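Workshop tips: tidying up your two-arm sim

My real bench is a disgrace, so I practise my tidying in simulation, where a dropped block costs me nothing. If you're writing a pick-and-place routine at home, try these before you go near hardware!

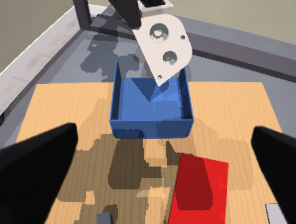 By Noboru Kuroda, Clurkevville

Start with the bin, always. I give the planner its four walls as separate obstacles (one solid lump and it refuses to reach inside, ask me how I know). Then add 3 cm of clearance above the rim.
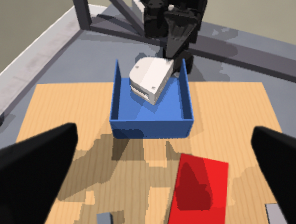

White piece in the blue box, red block still on the board.

Keep your shadows switched on. My colour threshold fell to bits over dark red patches, so I match on hue now and let brightness wander. Fix your random seed too, mine's 1398, or you'll never see the same bug twice.
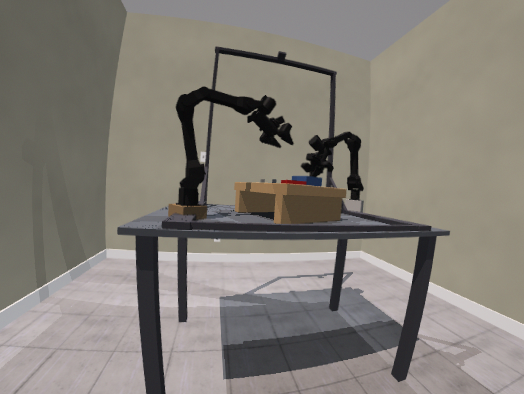

Both arms over the grey table, cardboard box in the middle.

Swap the props now and then, and save each layout under its own name. I'm up to 46 and I still label them badly.
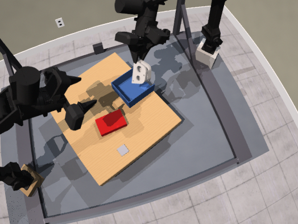

Last one: lock the shared space. Whichever arm asks first gets the middle of the board, and the other waits its turn. It's slower, sure, but my collision log has been lovely and short since September.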